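How Does a Robot Know Where the Cloth Is?

Have you ever helped fold the laundry? Maybe you took a towel, found two corners, brought them together, and that was that. You may even have been talking the whole time, or thinking about lunch. Folding feels easy to you because your eyes, your fingers and your brain have been practicing together since you were a baby.

For a robot, folding cloth is one of the hardest jobs there is! A robot can lift a heavy box all day long without getting it wrong, and then get completely stuck on a wrinkled pillowcase. To find out why, we are going to look inside the robot's computer program, the list of instructions that tells it what to do. (A program is also called software. Both words mean the same thing in this story.)

Our robot is called Undine. She has one long arm, and at the end of the arm she has a gripper, a kind of hand with only two fingers. Her program was written by Joaquín Sepúlveda and the people he works with, and they gave each part of it a name, the way you might name your goldfish. The part that looks is called Fasik. The part that plans is called Hầu. The part that moves the arm is called Urkitz. Let's meet them one at a time.

Fasik, the part that looks

Undine has a small camera near her gripper, so wherever her hand goes, her camera goes too. Imagine if you had an eye on your wrist! You would see your own fingers in everything you looked at, very big and very close.

A camera doesn't understand what it sees, though. It only collects colored dots, called pixels, in long, long rows. Fasik's job is to take all those dots and sort them into groups. These dots are fingers. These dots are cloth. These dots are the surface underneath. Grown-ups who write programs call this job perception, but "looking and understanding" is a fine name for it too.

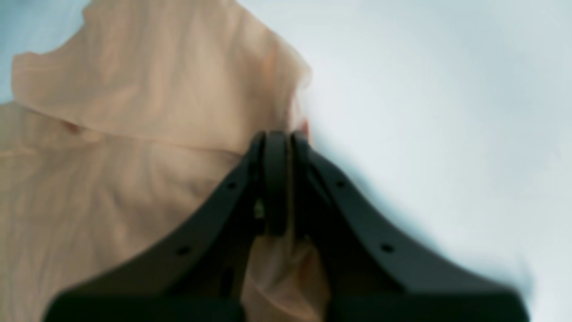

Undine's two black fingers, close up, at the edge of a crumpled beige cloth.

How would you tell which part is cloth? You would probably say, "It's the tan part with all the wrinkles," and Fasik does something a little like that. The cloth is one color and the surface beside it is another, a very pale blue that is almost white. Where one color stops and the other begins, Fasik draws a line, and that line is called an edge. Edges are very useful to a robot. If you know where the edge of a cloth is, you know where you might be able to grab it.

Now comes the tricky part. Wrinkles make lines too! A crease can look like an edge, and so can a shadow. Look along the side of the finger on the right, where there is a soft gray shadow on the pale surface. You know it's a shadow, and you would never try to pick it up (although kittens do). Fasik had to learn the difference. Joaquín's team showed the program 700 pictures of cloth, and in every picture a person had marked which dots were really cloth and which were not. Each time Fasik guessed wrong, the program changed its numbers a tiny bit so that its next guess could be better. Learning from lots of pictures like this is called training.

Hầu, the part that plans

Once Fasik has made its picture of the world, it passes it along to Hầu. Hầu has to answer a question: what should we do next?

A box has only one shape. If you push it, it slides, and it is still a box. Cloth can have more shapes than anyone could ever write down. You can bunch it, roll it, twist it or drop it in a heap, and every time you touch it, it turns into a new shape. So Hầu doesn't try to plan the whole job at the start. It thinks of 8 small moves it could make, such as "pinch here and lift" or "pull this fold to the side." It imagines how each one might end and gives each one a score. Then it picks the move with the best score and keeps the others out of the way.

Choosing the place to pinch matters a lot. If the fingers close too far from the cloth, they catch only air. If they close in the middle of a thick pile, they might grab several layers at once, and then the pile comes up in a lump. At the edge, the fingers have a better chance of catching just a little bit. In the picture, you can find a small pinkish fold peeking out at the tips of the fingers. That is cloth, caught between them.

Urkitz, the part that moves

"Pinch here" is easy to say. But which way should the elbow bend? How fast should the wrist turn? How hard should the fingers squeeze? Those questions belong to Urkitz, and the name for this kind of work is control.

Urkitz checks on the arm 70 times every second. Each time, it asks two things: Where is my hand now, and where is it supposed to be? If the hand is a little too far to the left, Urkitz nudges it to the right. You do this yourself when you carry a very full glass of water across the kitchen – a little tilt this way, a little tilt that way, all the way to the table.

Around and around

When one small move is finished, the whole team starts again. Fasik looks, Hầu plans, Urkitz moves, and then Fasik looks once more, because the cloth has changed its shape. Programmers call this a loop.

Try it at home

You can be a robot too. Put a dish towel in a heap on the table and ask a friend to be Fasik. Close your eyes and make a gripper with your thumb and one finger. Your friend tells you where the edge is, using only the words left, right, forward, back, up, down and pinch. After each pinch and lift, stop and let your friend look again. See if you can get the towel flat in 5 moves, and then trade places!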